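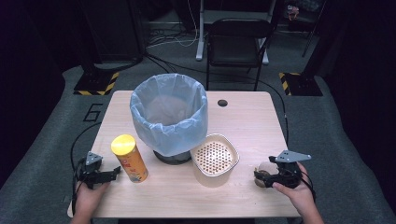 Work this period went into the segmentation stage of the Elleck toolchain, the part that takes a raw two-handed recording and splits it into labelled steps a policy can be trained on. The previous release used gripper opening alone to place the cuts, and it missed steps in which one hand keeps hold of an object while the other moves. The tabletop sorting task exercises this case well: the right gripper can be closed on a small round object near the table edge while the left has its fingers toward the snack can, and the bin stands between the two. The new segmenter keeps a separate state for each hand and merges the two only when labels are written out.

Status at Sep 1, 2023

Segmenter. Complete and merged. It was run over 900 recordings from the Skanville set. Of these, 261 were flagged for manual review, down from 470 under the old method. Ardalan Sadeghi is working through the flagged recordings. Most of those he has closed so far share one fault: a short loss of pose tracking when a hand passes low over the table.

Pose tracking. Partly complete. The filter now carries a position estimate through gaps of up to 30 frames. Longer gaps are marked as invalid and the affected step is dropped. We tried interpolating across longer gaps and stopped, as the resulting paths went through the container walls in replay.

Perception. Behind schedule. Translucent and perforated items remain the weak point. Bin liners are detected, but the mask often takes in part of the bin, and strainer inserts are sometimes split into several objects. Parvaneh Vahidi has retrained the mask head with a higher weight on rim pixels. Early results are better on liners and unchanged on strainers.

Planner interface. Not started. It depends on the label format, which was frozen only at the end of the period.

Changes to the plan

The Nazari replay viewer was to have been rewritten. We have kept the existing version and added a per-hand timeline to it — enough for review work, though it is slow to load on long recordings. The hours saved have been moved to perception.

Next period

Close the remaining flagged recordings. Deliver the planner interface to Morinton for integration testing by December. Report mask accuracy on liners and strainers separately, as requested at the last review. No change to the budget is sought.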